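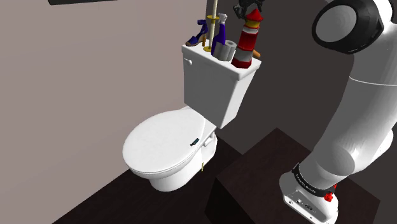

Search course pages Go

Robot Cells, Unit 6: Resetting and Maintaining the Bathroom Cell

Instructor: Sveva Grasso
Lab support: Khalil Qaisi, Noemi Tedesco

These notes cover the simulated bathroom cell used in the second half of the course. The cell is called Hatari in the course folder. It holds one arm, the fixed furniture, and a set of loose objects. You will look after your own copy for the rest of the term, and the Wednesday lab assumes it loads and resets cleanly.

1. What belongs to the cell

The cell file has three groups. Keep them separate.

Fixed: floor, walls, cabinet, toilet body, tank. These never move. If one of them has moved, someone has edited the wrong group. Restore it from the Dallham backup and do not try to nudge it back by hand.

Jointed: the toilet lid and the flush handle. Each has one hinge joint with limits and a damping value. The starting state for the lid is closed.

Loose: everything that can be picked up. That includes the spray bottle, the toilet paper roll, the lighthouse figurine and the blue sandal, along with the smaller items. Each loose object has a mass, a collision shape and a start pose.

The arm is loaded last, from its own file. Do not paste it into the cell file.

2. Reset procedure

Run the steps in this order.

a. Pause physics.
b. Send the arm to its parked pose and open the gripper.
c. Set the jointed parts to their start values.
d. Place the loose objects at their start poses.
e. Step physics 440 times with the arm held still.
f. Read the settle report.

Step b comes before step d. If you place objects first, the arm can sweep through them on its way to park and you will get a scattered tank top with no error message. Viola Barbieri's group lost most of a lab session to this in the spring.

The settle report lists any loose object that has moved more than 19 mm from its start pose. A clean report is empty. Save it with your work either way.

3. Common faults

Objects on the tank drift or jitter. Usually two collision shapes overlap at the start. Turn on the collision view and look between neighbors. Move one of them apart by a few millimeters, save the new start pose, and reset. Do not raise friction to hide the problem.

Tall or narrow objects fall during settling. Check the center of mass first. The sandal is the usual case. Its imported mesh put the center of mass outside the shoe, and older copies of the cell still have this.

Small objects sink into the lid. The lid is curved, and the first version used a flat box for contact. The current version uses a convex mesh with 3,059 faces. If your copy still has the box, replace it.

The lid opens by itself. The hinge damping has been set to zero. The correct value is in the joint table at the back of the Mellor manual.

Roll of paper will not stay put. Lying on its side, it needs rolling friction as well as sliding friction. Set both.

4. Arm checks

Do these once a week, and again after any change to the arm file.

Move each joint alone to both limits at low speed. Watch the wrist and forearm near the cabinet and the gripper near the tank. Any contact during this check is a fault in the base position or in the limits.

Compare the wrist frame with the value on the course page. A swapped axis here gives grasps that look correct in the planner and miss in the cell.

Close the gripper on nothing and read the finger force. It should return to zero when opened. If it doesn't, reload the arm file before changing anything else.

5. Log

Keep one plain text log per cell. Each entry gives the time, what you changed, the old value, the new value and the result of the next reset. "Fixed tank objects" is not an entry. Settimio Bortolotti will read the logs in August, and they count for 55 points.

6. For the lab

Read chapter 4 of the Ultano notes on contact settings. Bring your copy of the cell, one clean settle report, and one report from a fault you caused on purpose and then repaired. Lab opens at 2 p.m. Questions about file access go to Noemi.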